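Kukska Shade Notes: a README for people who buy foundation online

Version of 7 Oct 2026
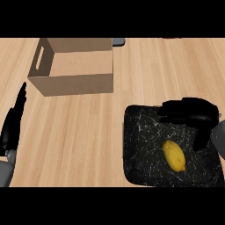
Reading time: 3 min

What this is

Kukska is a plain text table of foundation and concealer shades, with notes on how each one looked after it was put on. I started it because I was tired of shade finders. They ask whether the veins in your wrist are blue or green, then they sell you whatever they have the most of. I have taken the same quiz on the same site twice and come out as two different people.

The table has 200 rows. One row is one shade, worn by one person, for one day. That is a small pile of evidence, so please treat it like one.

What's in a row

shade: the name printed on the product, spelled the way the maker spells it
depth: 1 (lightest) to 40 (deepest), on our own scale
undertone: cool, neutral, warm, olive, or "can't tell"
finish: what the label claims
finish_seen: what the wearer got
hours: how long until it needed fixing
notes: free text, often cranky

The two finish columns exist because they disagree so often. "Natural matte" is the worst offender. I have seen it used for a product that looked like chalk and another that looked like lip gloss.

"Can't tell" is a real answer and I would like to see it used more. Most of what gets written about undertones is guesswork with a color wheel next to it.

Where the rows came from

Wearers filled in a form at the end of the day. The first batch went out in July under the name Ruteston, which you will still see in the older file names. The rest came in through the Kurkness swap board, where people trade bottles they bought in the wrong shade. That means the table leans toward products that disappointed somebody. I haven't corrected for this and I don't know how I would.

No company paid for anything or sent anything. One offered, on the condition that its rows be "reviewed for tone" before release. I said no.

The Petridis scale

Depth is scored on the Petridis scale, which is our name for a strip of printed swatches and a north-facing window. It sounds more scientific than it is. Two wearers holding the same bottle up to the strip will usually land within 3 steps of each other – sometimes they don't. If you need better than that, go to a counter and try the stuff on your jaw.

Known problems

Deep shades are thin on the ground. Anything past the middle of the scale has fewer rows than it should, and olive is worse.

Oxidizing (when a shade turns darker or more orange as it sits) is buried in the notes. It should have its own column.

Nobody's skin type was checked. If a wearer wrote "oily," the table says oily.

Makers change formulas and keep the name. A row may describe something you can no longer buy.

What not to do with it

Please don't turn it into a quiz. Please don't write that a shade is "proven" to suit anyone. And if you're going to tell people which colors are flattering, leave us out of it – there's no column for flattering, and there won't be one.

Adding rows

Use the form in the forms folder. Wear the product for a full day before you write anything. Keep notes under 500 characters. Rows that read like ad copy get sent back, and so do rows that say only "love it" or "gross."

License

Free to copy and change. Keep this file with the table when you pass it on, including the part about known problems.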